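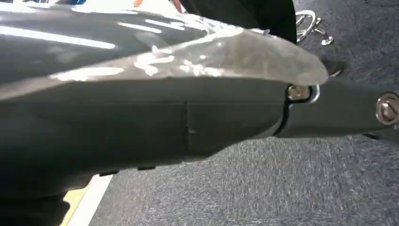

I'm trying to find out whether plastic that has gone cloudy can be made clear again, or whether I should stop wasting time on it. I have a set of pantry bins, a salad spinner lid and the drawer fronts from an old fridge, and all of them have lost their shine to different degrees. They still work fine but I can't see what is in them, and they look dirty right after I wash them. The flap in the picture is a good match for how the worst bins look: pale gray, see-through only up to a point, with milky white patches in it. The darker gray housing next to it doesn't show any of that haze, and my own gray plastic things are the same way. It's always the clear stuff that bothers me.

What I have tried so far: dish soap and hot water, then a long soak in white vinegar, then baking soda paste on one bin. The vinegar helped the salad spinner lid a little. It did nothing for the bins. The baking soda bin looks duller than it did before I started, so I stopped.

The bins are Barnell, if that makes any difference. They went through the dishwasher on the bottom rack for years. The fridge drawers were only ever washed by hand. There is no number or triangle on the bins that I can find. The drawers have a triangle with a 7 in it.

I don't need them perfect. I'd like to be able to tell rice from sugar without opening the lid. Would a plastic polish work, and is it okay to use one on something that holds food?

Posted by Štěpánka Šimko, September

Sunil Fakir

There are a few different things that all look like "cloudy," and what you do depends on which one you have.

Mineral film. This comes from hard water and sits on top of the plastic. Vinegar takes it off. Your salad spinner lid probably had some of this, going by what you wrote. If vinegar helped a little, do it again with fresh vinegar and leave it for 2 hours. Old vinegar that has already been used once doesn't do much.

Detergent or grease film. Also on the surface. It feels slightly tacky when dry. Soap and hot water with a soft cloth, then a really good rinse.

Fine scratches. You can't wash these off. Baking soda can add more of them, depending on the plastic, and that is likely what happened to your bin. You can polish them down if the plastic is hard and thick enough.

Damage in the plastic itself, from heat or from age. The haze is inside the material or all through the surface. White patches that stay the same when the plastic is wet are usually this kind. I don't know of anything that brings it back.

The easy test is to wet it. Put a few drops of water on the cloudy part and look through it. If it turns clear while wet and goes cloudy again when dry, you have scratches or film. If it stays milky under the water, it's in the plastic and you can stop there. A drop of cooking oil shows it even better, but then you have to wash it again.

On the polish, I have used one on a fridge drawer and it worked on the scratches. I would only do the outside of anything that touches food. Read the label, and if it doesn't say anything about food, assume it isn't meant for that. Work in small circles with a soft cotton cloth, not paper towel, which leaves marks of its own. Wash the whole thing with soap when you're done. Try it on the back or the bottom first.

A 7 in the triangle is just "other," so it doesn't tell you which plastic the drawers are made of. Keep acetone and anything with a strong solvent away from them. Some clear plastics crack from it, and the cracks may not show up until later.

Guadalupe Tovar

toothpaste. plain white kind not gel. did it on my spinner lid and it came out ok

Kamrul Bepari

I'd go easy on the toothpaste. It's an abrasive like the baking soda, and if one bin already got duller from that then toothpaste could do the same. It might be fine on the fridge drawers, where you can follow it with a finer polish. I would leave it off the bins.

If the bins spent years on the bottom rack then I think they're done as far as being clear goes. I had the same thing with a set of Previlia canisters. I tried two polishes and a lot of rubbing, and they looked the same afterward. They weren't scratched, they had just gone milky. I kept them and put labels on the front. Masking tape and a marker, and I peel it off when the contents change. For rice and sugar that would solve the problem you have.

For whatever you buy next, wash it by hand or keep it on the top rack, and skip the heated dry. Don't pour boiling water in to rinse it.

Štěpánka Šimko

Thank you for these. I did the water test on everything. The fridge drawers go clear when wet, so they are scratched or filmed over. The bins stay milky, including the one I used baking soda on. The spinner lid is in between. The middle clears and the rim doesn't.

I'll do fresh vinegar on the lid tonight and look for a polish for the outside of the drawers. The bins are getting tape. I'm not spending 100 dollars on a new set when these still close properly.

Sunil, does the vinegar need to be warm, or is it fine from the bottle?

Sunil Fakir

From the bottle is fine. Lay a wet cloth over the rim if it won't sit under the surface.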